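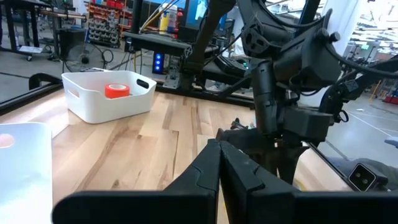

An afternoon with the two-armed robots at Prusonell's open day

I got to the Pelten building a little after one in the afternoon, early enough that the coffee urn was still full, and I stayed until they started switching off the monitors. I had planned on an hour! The main floor is one big bright workshop with windows down one side, and the station I kept drifting back to was the one the staff call Alik, a pair of black robot arms over a wooden tabletop with a few rolls of tape and some plastic bins on it.

The engineer running Alik asked me to leave names out of this, so I will just say that she has been with the project from its first January and that she talks with both hands, which suits the job. I asked her why tape.

"Tape is great," she said. "It's round, it rolls off if you nudge it wrong, it has a hole in the middle, and everybody knows what it's supposed to do. A kid can walk up and tell me whether the robot did well. I don't have to explain a chart."

The task for visitors was simple to say out loud. A roll goes into a white bin. Then it comes out again, or goes into the other bin, or a block goes in with it. Visitors could pick, and by the middle of the afternoon they had gotten pretty inventive with their requests.

"The grown-ups ask for the hard thing right away," she told me. "They want it to stack all the rolls and put a block on top. The kids ask for the orange one in the bin, and then they ask for it again. And again. I like the kids' version better, because that's what we do all week."

How many times is "again"? She had the number ready. The team has logged 2467 tries with this set of objects, and she can tell you which ones still give them trouble. The foam blocks are on her list. "Foam squashes. You close the fingers and the thing you were holding is a different shape. With a roll of tape you close up to the edge and there it is, solid. With foam you have to decide how much is enough."

I said that sounded like picking tomatoes at the store, and she laughed and said she was going to steal that for the next tour.

What surprised me was how close you can get to the working side of it. Guests stand behind a white line on the floor during a run, but between runs they let us come up six at a time and look at the grippers. Each has two fingers that close toward each other, thick and stepped, and up near the wrist there is a little camera unit with two round lenses. I asked what the arm sees when it looks down at its own fingers.

"Mostly fingers," she said. "People expect some beautiful view of the table. You get two big black shapes and whatever is past them. That's why we also have cameras up on the ceiling. One view is close and crowded, the other is far away and calm, and you need both." 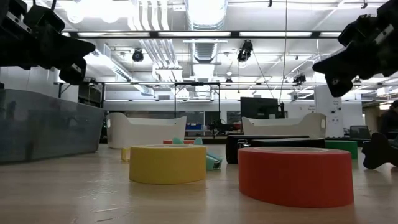

The tabletop from the side, with both grippers held above the tape rolls and blocks.

I looked up, then. You could spend a good ten minutes on that ceiling alone: the big silver duct, the long rows of lights, the cameras looking down between them. A man next to me in the group, who told us he had put in ductwork for 19 years, was far more interested in that than in the robots, and he got a proper answer about where the cables run. I thought that was lovely. The staff never once tried to steer him back to the table.

The fingers come off, by the way. There are different shapes for different jobs, and swapping them is a matter of a few screws. She let me hold a spare. It was lighter than I expected, and the tip had been worn smooth.

"We go through them," she said. "When people visit they look at the arms, which is fair, the arms are impressive. But I spend my days thinking about the last inch. If the tip is wrong, everything behind it is wasted."

I asked whether she minded having an audience. She thought about it for longer than any of my other questions. "I was nervous this morning. The first group came in and it dropped the yellow roll, and they all went 'ohhh,' like at a ball game. And then I wasn't nervous. They were on its side."

The sign-in sheet had 76 names on it when I left, and the woman at the front desk said the Van Dijk room next door, where they were showing short films of older machines, had been full since lunch. I never made it in there. They are hoping to hold another open day when the spring groups are done, with the same station running and, if she gets her way, real tomatoes.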